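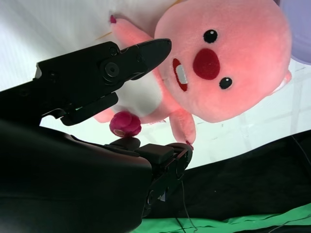 Pink plush by Fuvel: big red nose, shiny black eyes

I paid 15 for this one in the Tratormont shop and have had it since September. My nephew wanted something pink and wasn't bothered what animal it was. I'd call it a beaver, going by the teeth, though my sister says hamster.

The pile is soft and fuzzy and hasn't gone bobbly yet. The belly is white, so it will show marks sooner than the rest. Feet are a darker pink and get chewed the most. Stitching round the nose has held so far. 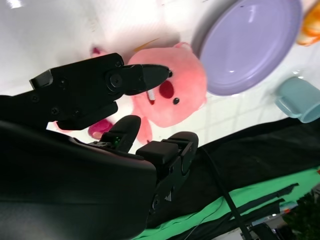

Lying by the purple plate and the blue mug, two white teeth showing

Washing: 30 degrees in a pillowcase, then a day on the airer. The head takes longest to dry – it is large for the body, and the toy won't sit up without something behind it. The eyes are small and hard, so I wouldn't give it to a baby.

Would buy again at this price. I wouldn't pay the 53 they want for the bigger version.

Savvas Kyriakidis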